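Open evening at Rankin pool

We got to Rankin a little before six, which was lucky because the parking lot was already filling up and my youngest had decided she was only coming if she could bring her goggles. (She wore them in the car. The whole way from Lirville.)

If you haven't been, Rankin is the elementary school out past the Tarnelach turnoff, the one with its own teaching pool. They hold an open evening every January for families thinking about the fall, and I'd been meaning to go for ages because our school buses the kids to the public pool for one short block in fourth grade and that's your lot.

Tsion Habte runs the swim program and she did the first part of the tour herself. The pool is smaller than I'd pictured, just 20 yards with 4 lanes, and it's shallow enough that most of the third graders can stand all the way along. The air in there was like soup! I had my winter coat on and regretted it right away. She talked us through how they group the kids, and I liked that it goes by what they can do in the water and has nothing to do with grade. A fifth grader who's never put her face in starts with the beginners and apparently they're pretty relaxed about it.
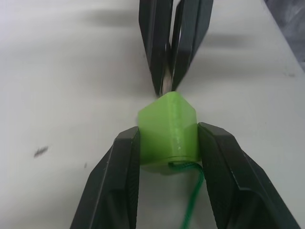 Then some of the older kids got in and showed us the self-rescue stuff, in T-shirts and pajama pants. Floating on their backs, calling out, getting to the side without using the ladder. One boy lost his pants halfway through a roll and carried on like a champ. My daughter has talked about little else.

After that we went through to the gym, where Anisa Liew teaches the regular PE classes. They've got 22 kids in the biggest class and she showed us how she splits the floor so there's not a lot of standing in line. I asked about kids who hate team games (mine, the older one) and she said there's a climbing and balance unit in spring plus a running club at lunch. The running club is trying to log 1000 miles between them by summer, with a big paper chart by the door.

Things I wish I'd asked: what happens with swimming when the pool shuts for repairs, and whether the after-school lessons cost extra. The handout didn't cover either one. It did say to send kids with a towel and a swim cap, long hair or short.

Snacks were in the cafeteria, good lemon bars, coffee not so good. We stayed until half past seven and then had to go back in for the goggles, which were on a bench by the showers.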